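4. Setting Up the Work Table

4.1 Before You Begin

This section applies to the Tredar folding work table, standard and wide models. Read all of the steps before opening the carton. Two adults are required to lift and turn the table. Keep children and pets out of the area until Step 8 is complete.

Choose a level floor. Leave a clear space of 20 inches on every side so that the legs can swing out fully.

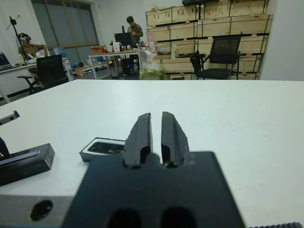

Thick carpet may prevent the leg locks from closing. Where carpet cannot be avoided, place the wide foot pads (supplied in Bag B) under each leg.

4.2 Opening the Legs

1. Lay the table face down on a blanket or on the flattened carton.

2. Release the strap and raise the first pair of legs until the lock clicks.

3. Repeat for the second pair. Pull gently on each leg to confirm that it is locked.

CAUTION: Keep fingers away from the hinges. The locks close with force.

4. With one person at each end, turn the table onto its side and then onto its feet. Do not drag it.
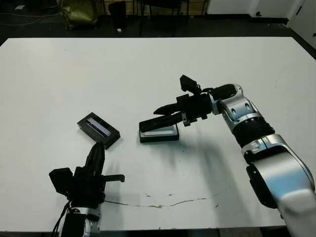
Figure 4-1. White table top, flat surface.

4.3 Leveling

5. Place a spirit level along the long side, then along the short side.

6. Turn the foot screw on the lowest leg to the left until the bubble is centered. One full turn raises the leg by 2 millimeters.

NOTE: Check the level again after 100 hours of use, and whenever the table is moved.
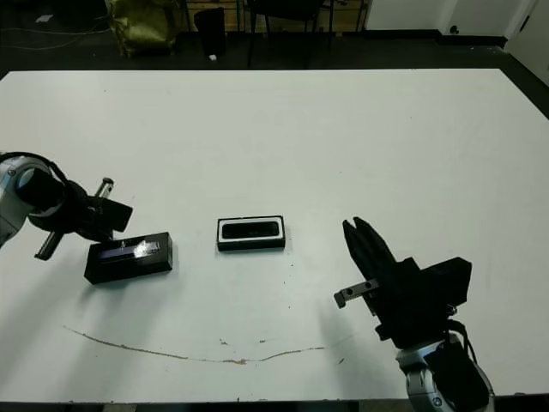 Figure 4-2. Table with two black boxes on the surface.

4.4 Loading and Care

7. Set heavy items down near the legs first and work toward the middle. Do not sit or stand on the table.

8. Wipe the top with a soft cloth and mild soap. Dry it at once. Bleach, scouring powder and paint thinner will damage the finish and are not covered by the warranty.

CAUTION: Never fold the table while anything remains on it.

Light scuffs are normal and do not affect strength. For deeper marks, order the Hundholm repair kit from the parts desk, attention Jerome Espiritu. State the model and the serial number printed on the carton label.

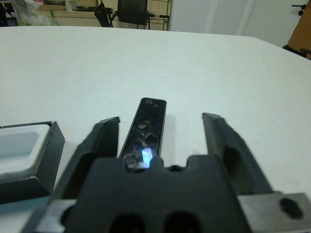 4.5 Folding and Storage

9. Clear the top and turn the table face down as in Step 1.

10. Press both lock tabs on each pair of legs and fold the legs inward. Fasten the strap.

11. Store the table flat or on its long side in a dry room.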